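Teaching by hand: how many sock demos before the policy stops pinching the table?

Posted in Mosell Community Help > Demonstrations

Histine
I'm recording demos with the handheld gripper, picking up folded socks. I have 205 of them, and my Sunday is gone. The trained arm glides over beautifully, closes 3 cm short and grips air with total confidence. Do I need more demos, or better ones?

Mamo
More. Always more. I did 400-something for towels and it was fine.

Jundstead
I'd look at what you have first. Play back 10 at random and watch where your hand slows down. Most of us hover, think about lunch, then grab – and the policy learns the lunch part very faithfully. Things that helped me:

Start each demo from a different spot, with the fingers fully open.
Move the socks between takes, and turn them too.
Don't correct halfway. If you miss, bin the take, then record a few proper recoveries on purpose.
Check your camera-to-fingertip offset. A steady miss in one direction smells like calibration.

My starts are from about this far back, pale green pair on bare wood:

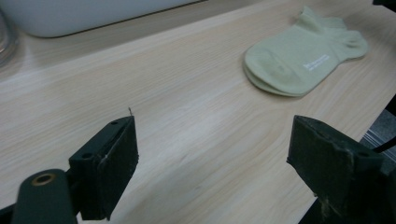

Histine again: it was the offset, at least partly. I redid the calibration and it now grabs the socks on 3 tries out of 4. On the fourth it still stops to think about lunch.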